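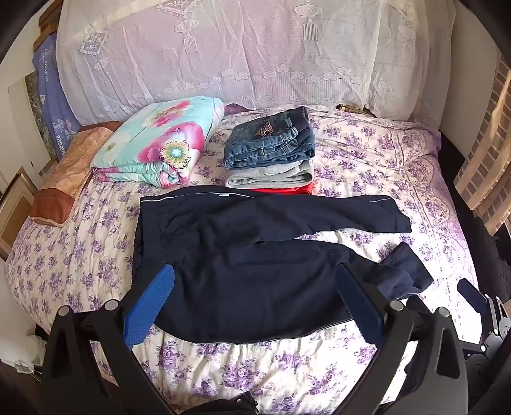 Week 3 notes: budgeting for a garment folding data setup

Handout for the equipment planning unit. Pak-hei Hsueh. Bring a calculator and last week's request form.

Task for the whole unit: folding clothes on a bed, in people's homes. Trousers, jeans, knitwear. Hand-held grippers first, arm later (maybe never, see section 4).

1. Start from the work, then the catalog

Most bad requests I get start with a gripper somebody liked. Start with the cloth. Dark trousers laid flat on a printed sheet, a stack of folded things right behind, a thick quilt next to that. What does this ask of the equipment?

- jaws that can get hold of a hem without dragging the sheet up too
- pads with some texture, and you will be replacing them
- a camera that copes with near-black fabric and a bright patch of bed in the same view
- enough reach to get over a stack of clothes

Write these down before you look at one price. If a line in your budget doesn't answer to a line on this list, expect me to ask about it.

2. What goes in the budget

Capital:
- hand-held grippers, 2 per operator, plus a spare
- cameras and mounts
- one laptop per site
- storage drives. Everyone underbuys these

Running costs:
- fingertip pads
- pivot pins and small fasteners (cheap, but a missing one stops the day)
- batteries, cables
- operator pay — incl. travel and set up time
- payment to the household
- laundry. Yes it is a line

Pads: plan on 600 folds per pair for the exercise, then swap. Denim seams and metal buttons are harder on them than knits. If your garment mix is mostly jeans, say so and budget up.

3. Quotes

Get 3. For the exercise we use Skuta, Holosness and Jestow, price sheets are in the course folder. Things to check:

- Is the pad set included or extra? Skuta lists it seperately.
- Lead time. Holosness quotes 60 days, so a July start means the order goes in well ahead.
- Is calibration in the price
- Who pays return shipping on a faulty unit
- Can you buy single linkage parts or only the full jaw? Jestow sells full jaw only, which changes your spares line a lot

Don't compare the headline price. Compare cost per usable fold over the length of the project. Formula on the board last week, copy it from someone if you missed it.

4. Rent, buy or wait

Hand-helds: buy. Low price, you use them every day, they get dropped.

Arm: rent, or wait untill the hand-held data is checked. Ezzat rents by the month but the minimum term is 3. A rented arm sitting in its case while you recruit homes is still billed.

Also ask if an arm fits at all. Bedrooms are tight, the mattress gives under a base, and you need the access on the side where the clothes are. Floor stand = another line, plus someone to carry it.

5. Contingency

Keep it as its own line. Don't hide it inside spares. State what would trigger spending it and who signs.

Atieno Nyanda is taking the session on purchase approvals, so questions about signatures and thresholds go to her please, not me.

For next time

- one page budget, two operators, one home, hand-helds only
- same again with the Ezzat rental added
- a short paragraph: which garment in your mix costs the most to collect and why
- bring it printed, the projector is still out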